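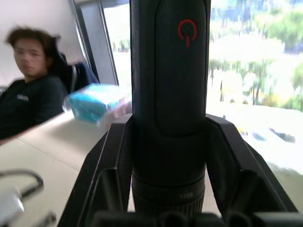
According to Kilian Tanner, most wiring faults are made before a conductor goes anywhere near a terminal. The block moves while it is being worked on, the screw is started at an angle, and by the time the wire is in, the thread has already been damaged. He put this down to setup, and most of our conversation at the Minddale workshop in Plallach stayed on that subject.

Minddale runs short courses in low-voltage panel assembly. Tanner writes the bench exercises and maintains the parts for them. The parts are ordinary: terminal blocks, metal enclosures, and whatever small switched devices and boxed components a given exercise calls for. What takes time, he said, is presenting them so that a beginner learns one operation at a time.

"A terminal block in a real panel is clipped to a rail and can't go anywhere," he said. "Put the same block loose on a table and the student spends half their attention holding it down. So we screw it to a piece of wood."

The wooden bases come from Štěpánek, a joinery a short drive away. The first order was specified at 100 millimeters long, which turned out too short for the block and a fingertip at each end. The current drawing says 103. Tanner was asked whether 3 millimeters made a difference.

"It did to the saw setup. Štěpánek had to move the stop, and they mentioned it more than once. On the bench you notice it when you pick the thing up. There's a place for your thumb that isn't on a screw."

He leaves the wood unfinished on purpose. Varnish was tried and the bases slid on the white tabletops. Bare wood slides too, but less, and can be marked in pencil when a student needs to lay out wire lengths.

The course has nine exercises. The early ones use the terminal blocks alone. Students back a screw out, stand it somewhere they can find it, inspect the thread and start it again by hand before using a driver. Tanner is strict on this last point. A screw started by hand tells you at once if it is crossed; a screw started with a driver tells you when it is too late.

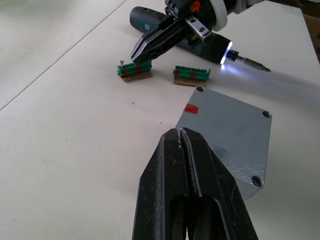 Gray box and mounted terminal blocks on the bench.

Enclosures are introduced in the second half. A gray metal box is used for lid work, with screw holes near the corners of the lid. The procedure is conventional. All the screws are started and left slack, then tightened in a diagonal sequence, then checked once more in the same order.

"People tighten the first corner fully, then wonder why the last one won't line up," Tanner said. "The lid has been pulled over by a fraction. They then force the last screw, and I have to tap the hole again."

Scratches on the boxes are left alone. Repainting was considered and dropped. A powder-coated surface shows where a driver has slipped, and Tanner uses the marks when he explains why the free hand should guide the shaft.

Red tape is another fixture of the workshop. In his system it identifies the orientation of a part. If the tape is at the far side at the start of an exercise, it should be there at the end — a simple check that the part was not rotated halfway through and the sequence lost.

Handheld devices get less time in the program. Students are asked to find the power marking and any grip surface before they operate the thing, and to set it down where it will not roll. A cylinder is the worst shape for a crowded bench, in his opinion, and a ribbed ring helps only while somebody has a hand on it.

Boxed parts stay in their wrapping until the exercise needs them. "Loose plastic on the table hides screws," he said. "I would like every wrapper opened over the bin. I don't always get that."

A revised set of exercises, under the working name Nader, is due in March. It adds a task in which the terminal blocks are mounted inside the enclosure, still on their wooden bases for the first attempt and on a metal plate for the second. The drawings for the plate were on his desk when we spoke. The hole spacing had been corrected twice, and he wanted to measure it again before sending them out.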